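February, late evening

Well, the bachelor auction is over and my feet are killing me, but what a night! We filled the hall with 200 people, and I do believe every one of them screamed when Ehab Gaber came down the stairs in his rolled-up sleeves and suspenders. He swore up and down he wouldn't dance, and then of course he danced. He went for 700 dollars to a table of nurses who had clearly been pooling their money since Christmas.

Ehab Bouazza was bachelor number 7, and quieter – but oh, that smile.

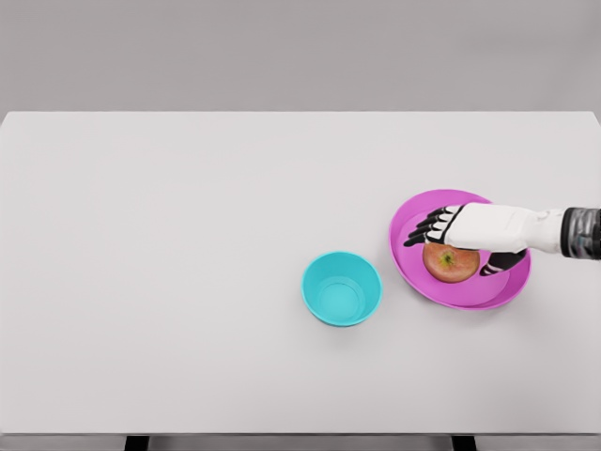

He brought in 1,000 even, and blushed right down to his collar. I bid twice on him myself and lost my nerve. Must return the microphone to Alaoui tomorrow.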